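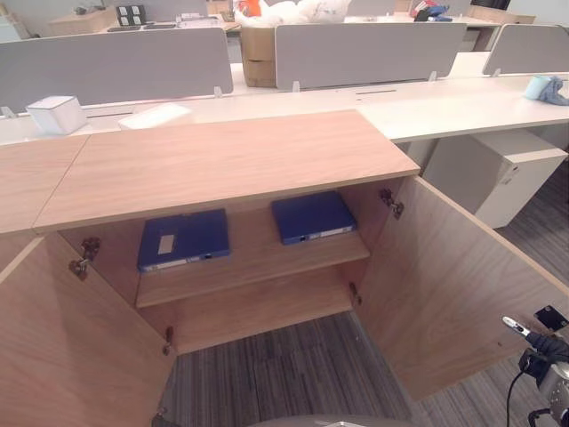

One of the readers of our first draft remarked that a cabinet is never too small, it is only filled by people who do not agree what goes where. We kept this remark on the wall during the project, and it became our research question: can the department office find its paper files faster if we change the order and the labels, and buy nothing?

Background

The office keeps low wooden cabinets with two doors and one shelf inside. The files are in document boxes, and the boxes carry white labels. Before our project there was no common rule for these labels. Some had a year, some had the name of a course, and on some the writing was so pale that we had to open the box. The Porov building has a central archive, but papers younger than two years must stay in the office, so the cabinets are used every day.

Method

We worked in March in a group of 4 students. First we made a list of all the folders, 84 in total. Then we asked the office staff to find certain folders while we measured the time. After this we sorted the folders again, by the kind of task and then by year, and we wrote new labels with the same three lines: task, year, cabinet number. The list was made in Suloline, which the office already uses for its room bookings, so the staff did not need to learn a new program.

We also made a rule for the height. Boxes in use stay on the shelf. The lower part of a cabinet is used only when the shelf is full, as the staff told us that bending down many times is tiring and that things placed low are forgotten.

Results

After the change, 6 folders could not be found at the first try. In the first test it was much more, but we did not write down the failed tries correctly, and therefore we can not give a fair comparison. The staff said that the spine label helped them most, because a box can be recognized without taking it out. The label on top was considered less useful, except for boxes that lie flat.

One problem remains. The doors need free space in front when both are open, and if a chair stands there, people open only one door and look only in one half. We suggested moving the chairs, but this was not tested.

Further work

The Zidow office has asked for our label template. Their collection is larger, with 1000 folders, and we do not know if three lines will be enough there. We would add a color for each task and repeat the time test with new staff members who have not seen the cabinets before.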